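The Joy of a Cleared Desk

By Lenka Charvát

Every December I fall in love with letter writing all over again, and this year I've dragged half of Drurkville down with me.

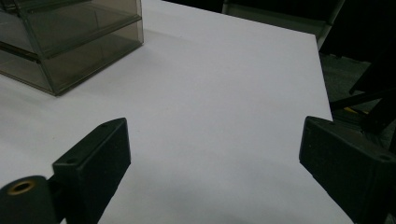
It started with Janka Machala, who runs the stationery shop on Troltach Street and still cuts her own envelopes. She sold me two pads of cream paper and a bottle of blue-black ink so lovely I wrote to my dentist. By the end of the month I had mailed 18 letters – real ones, with crossings-out and bad jokes in the margins – and the replies began to land on my doormat.

What a thrill that is! Cor Jacobs, a school friend I'd lost touch with, sent four pages from Stastholm about his new goats. My aunt Rozália answered with a soup recipe and some very frank opinions on my brother's wedding.

If you're tempted, start small. Pick someone who'd never expect it, clear yourself a bit of space and leave your phone in another room. Don't wait for news, either. Tell them what you cooked, what the neighbors are arguing over, which song you can't shake. Write the way you talk, and get it in the mail before you can read it twice.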